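February, the small table

Up before seven and the kitchen floor was cold, so I had my coffee standing in the doorway.

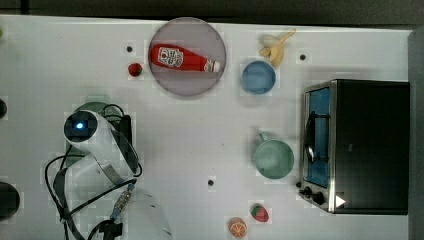 I have been meaning to sort out the play kitchen things since before the holidays. They had spread over three rooms. Last night I found a felt pancake inside my boot, and that decided it. My niece comes for the long weekend and I want her to be able to cook without asking me where everything went.

The pink plate stays. It is bigger than it needs to be but everything fits on it, and she likes to serve a whole meal at once. The ketchup stays too, she would notice within a minute. Last time she put ketchup on the banana and made Quentin eat it, and he did it with a straight face and asked for seconds.

The banana is the one that peels. I tried to get the strawberry and the orange slice to live in the light blue bowl, but she uses the bowl for soup and the fruit ends up tipped out anyway. They can go in the drawer. The green mug is mine now, for pretend. I am always given tea and told it is hot.

Then the toaster oven. I measured the shelf for it twice and got 51 centimeters both times, which leaves enough space at the side for my hand and not much else. I would like it on the left so the door opens toward the room. Quentin thinks it should go on the floor. I don't want it on the floor.

Went through the big box after breakfast. Kept the pans. Put aside a set of cups with no saucers and a cake that has lost its middle slice. Apolline Barbier downstairs said she would take whatever we don't want for her grandson, so I filled a bag and left it by her door before lunch. She rang at two to say thank you and stayed on the phone for most of an hour about her boiler. The man wants 66 for coming to look at it, and more if he has to touch anything.

Wiped all the pieces with warm water and a drop of soap. The lettering on some of the small tins is going. I didn't scrub those. Dried them on a towel on top of the washing machine, and the cat lay down on the towel, so I did four of them again.

Quentin got back late from Fomwood with the wrong screws for the shelf. He says the bag was in the right place with the wrong label. He will go back tomorrow. Until then the shelf leans against the wall in the hall and we both walk around it.

Supper was leek soup and the end of the bread. I looked at new drawer dividers online for a while — the Firanard ones are nearly 58 with the delivery, far too much for pieces of plastic. I'll cut up a shoe box.

Still to do: find the lid of the little casserole, ask my sister what time the train gets in, wash the small apron. Also move the felt pancake out of the bathroom, where I put it down for some reason this morning and forgot it.

Raining again now. Bed.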